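Wurnetti in Pictures: Teaching Table Skills by Hand

Sep 18, 2024

Wurnetti is our software stack for learning manipulation from people. Somebody picks up a pair of hand-held grippers, does a chore at a table, and a few programs later there is a policy that can try the same chore on an arm. We've been building it at the Horka lab for a while now, and the part we get asked about most is everything between the recording and the training run. So this gallery goes through it stage by stage, with a few lines on each and a peek at the recording end of things further down. If you like pose graphs and file formats (we really do!), you're in the right place.

The recorder

Each gripper gets its own stream, and the recorder writes them side by side with one shared clock. We used to stamp frames when they reached the disk, and the left and right hands slowly drifted apart in long takes. Now the stamp goes on at capture, and bimanual tasks like passing an object from hand to hand line up beautifully. It is a small change in the code and we wish we'd made it in the spring.

Takes are kept in chunks of 600 frames. If a cable gets tugged or a process dies, we lose one chunk and keep the rest. The chunk index is a plain text file, so you can open it in any editor and see what you've got.

Finding the markers

Square markers are a lovely thing to work with – high contrast, easy corners, and a known size that gives you scale for free. Our detector, Prilard, looks for them in every frame and passes along a pose plus a confidence score. When a marker turns too far away from the lens the corners get mushy, and Prilard would sooner report a gap than guess. The smoother fills short gaps by looking both forward and backward in time, and anything longer is flagged so a person can have a look.

We had a very fun week in September speeding this up. The old version searched the whole frame every time. The new one starts where the marker was last seen and widens the search only when it has to. On our desktop machine it now keeps up with recording, so the operator gets a green or red light while still sitting at the table.

At the recording table

Mixed objects make for a good table: light cups, heavier bottles, things with odd outlines. Both hands get used, and we ask people to move at whatever pace feels natural to them. The policy picks up on pauses more than you'd think, so a relaxed take is worth a lot to us.

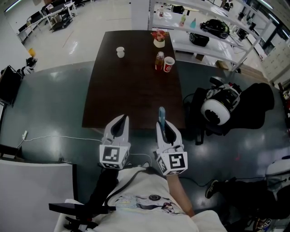

Two hand-held grippers out over the near end of the table, each with its square marker pattern, and a light blue object held upright in the right one. Potted flowers share the far half with the cups and the bottle, and those petals are a great workout for the segmentation model.

Cutting takes into episodes

A long take holds many small actions, and the splitter looks for the moments where a gripper opens or closes. Those make natural cut points. Our current set has 2,570 episodes, of which 141 were cut in the wrong place and fixed by hand in the Wang viewer, a little scrubbing tool with keyboard shortcuts for everything. Press J to step back, L to step forward, X to move the cut. You get quick at it!

Planning and playback

Before a policy goes anywhere near hardware, we replay the recorded hand paths through the motion planner. It checks reach, joint limits and collisions with the tabletop, and it draws the trouble spots in orange. Paths that a human wrist finds easy can be awful for a seven-joint arm, and seeing the two overlaid has taught us more about our workspace layout than any spreadsheet did.

Still on the list

A better smoother for fast wrist turns, a viewer that can show both hands at once, and proper docs for the chunk index. The 7 oldest takes also need converting to the new clock format. We'll add to this gallery as the pieces land.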